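From: Roland Ackroyd
To: Tonesgate furniture list
Date: Sat 25 September
Subject: Re: Square table, wobble and underside

Lionel Bellamy wrote:

> I have a Clegg square table with the folding frame, bought second-hand
> in June. It rocks on a hard floor. Felt under one foot cured it for
> 2 days and then it came back at a different corner. Is the frame bent,
> or is it the top? I would sooner not take the top off.

Lionel,

A rock that changes corner is seldom a bent frame. A bent frame favours the same diagonal every time. Before buying anything, turn each foot cap by hand. If one spins freely it has split inside and the tube is working its way through it. Skaltport sell the caps in bags of 20, which is more than you need, but they are the right bore.
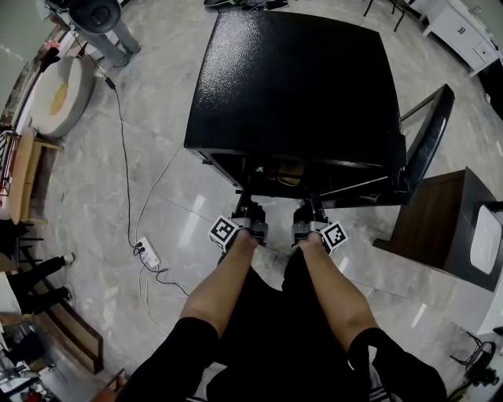 Crossbar fixings are the next thing to check, and they can be reached without taking the top off. Tip the table and hold it by the near edge. Slacken every fixing half a turn, set the table down on all its feet, press on the middle of the top, then tighten in opposite pairs. If you tighten with the table on its side you will lock the twist in. Look over the underside while it is tilted, too. With a black top over black legs and crossbars most of it is in shadow, and a small tan object like the one tucked in there is easy to miss, so use a torch. Anything lodged between top and frame will lift that side, and you can adjust feet for an hour without curing it.

Test on the hardest, flattest floor you have. Polished stone is good for this. Rotate the table a quarter turn and test again: if the rock stays in the same place in the room, the floor is at fault. I lost an evening to that with a Tundau desk.

If it still rocks after all that, measure both diagonals at the feet. A difference of 3 mm or under can be taken up with the caps. Over that, send me the figures and I will look up the frame.

Roland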